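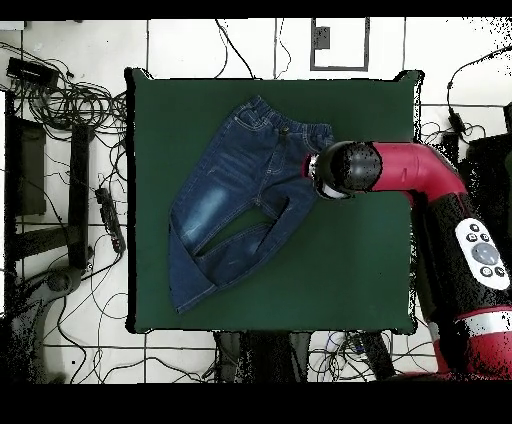 Gutex no dobla mejor que una persona, según un lector que escribió en cuanto supo que lo estábamos probando; lo que hace es doblar siempre igual, y por eso él lo mantiene en su almacén aunque sea lento. Es una opinión bastante ajustada y conviene tenerla presente al leer lo que sigue.

Gutex es un kit de software y accesorios para manipular prendas con un brazo robótico. No incluye el brazo. Lo distribuye Andeo y cuesta 2940 euros con la licencia de un año, el juego de dedos para la pinza y la plantilla de calibración. Nosotros lo hemos tenido desde mayo, primero con camisetas y toallas y después con pantalones, que es donde se complica.

Instalación

El paquete llega en una sola caja y el manual está en inglés y en un castellano correcto. El programa se instala en un ordenador con Linux en menos de una hora si el brazo ya está configurado. La calibración es otra historia. Hay que llevar la pinza a una serie de puntos de la superficie, confirmar cada uno con el botón y repetir si el error pasa del límite. La primera vez nos costó una tarde. La segunda, 55 minutos. Si se mueve la mesa hay que empezar de nuevo, así que recomiendo marcar en el suelo dónde van las patas.

También hay que pensar en los cables. El manual dedica media página a este asunto y se queda corto. Entre la alimentación, el ordenador y la pinza se junta bastante cableado, y no viene ni una brida.

La superficie importa más de lo que dice el folleto. Con un fondo verde oscuro y mate el sistema encuentra bien el contorno de un vaquero azul. Con un fondo gris confundía los bajos con la mesa. Andeo vende aparte un tapete, pero cualquier tela lisa y sin brillo hace el mismo papel.

Funcionamiento

El ciclo tiene siempre el mismo orden: localizar la prenda, elegir un punto de agarre, levantar, llevar y soltar. Con toallas va bien desde el primer día. Con camisetas falla alguna manga. Con vaqueros, el punto de agarre preferido es la cintura, y ahí la tela gruesa ayuda a que no se escurra. El problema viene con las perneras. Si están superpuestas, el programa a veces las toma por una sola y calcula mal el pliegue. En ese caso lo mejor es parar, separarlas a mano y relanzar.

Un pantalón vaquero extendido a mano sobre la mesa tarda 115 segundos en quedar doblado en cuatro. Si está arrugado y el robot tiene que extenderlo antes, el tiempo se dispara y el resultado es irregular. Andeo lo avisa en la letra pequeña – extender no está garantizado para tejidos pesados – y yo lo pondría en la portada.

Los dedos de la pinza son la mejor parte del kit. Agarran una sola capa cuando se les pide y no dejan marca. Las almohadillas se gastan, y el recambio se pide por paquetes de 12. A nosotros un paquete nos va a durar más que la licencia.

Frente a Nuchit

La alternativa evidente es Nuchit, más barata y con menos funciones. Trae rutinas fijas para cuatro prendas y no deja modificarlas. A cambio se calibra sola y el soporte contesta el mismo día. Con Andeo hemos esperado hasta una semana. Si solo se van a doblar toallas, Nuchit basta y sobra.

Para quien quiera programar sus propios pliegues, Gutex es la única de las dos que lo permite. El editor, llamado Prurness, es feo pero se entiende. Se dibujan las líneas de doblez sobre una captura de la prenda y se asigna el orden. Exporta a un archivo de texto que se puede corregir a mano, cosa que hemos hecho muchas veces.

Lo bueno: los dedos, el editor, la repetibilidad con prendas ya extendidas.

Lo malo: la calibración, el soporte lento, el precio de la renovación, que no aparece en la web y hay que pedir por correo.

Nota: 7 sobre 10. Lo compraría para un laboratorio o un taller que ya tenga brazo. Para una lavandería todavía no. La versión probada es la que se descarga hoy, 12 de septiembre de 2021; Andeo anuncia otra con mejoras para pantalones, sin fecha.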